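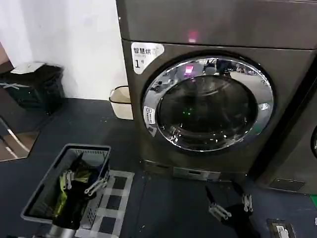 August, 6:40 a.m., pool side, lane 4

Sprint freestyle start tests, continued. Swimmer: Silviu Stoica. Timing and video: Manole.

Block wedge moved back one notch from yesterday's setting. Six starts to the 15 m mark, full rest between. Touchpad zeroed before each pair. Start 3 thrown out, left foot slipped on the wedge. Remaining five are in the Skoltex file under "wedge 2".

Reaction times are flat against the old setting. Entry is a little further out, but he comes up early and loses it by the second stroke cycle. Kick count underwater is 9 on the good ones. Would like to see the same count held on the 200 pace set before changing anything else.

Force plate drifted again after start 4. Re-taped the cable at the Wiltau connector and it settled. If it drifts tomorrow, swap the cable – do not re-tape.

Main set: 66 strokes per minute target on the tempo beeper, 60 seconds rest. Held rate through the fifth repeat, then shortened the left-side catch. Same fault as at the Kornska meet, last length.

To do: frame counts for starts 1, 2, 5. Ask Liviu whether the underwater camera clock was synced before or after warm-up. Wedge stays where it is until then.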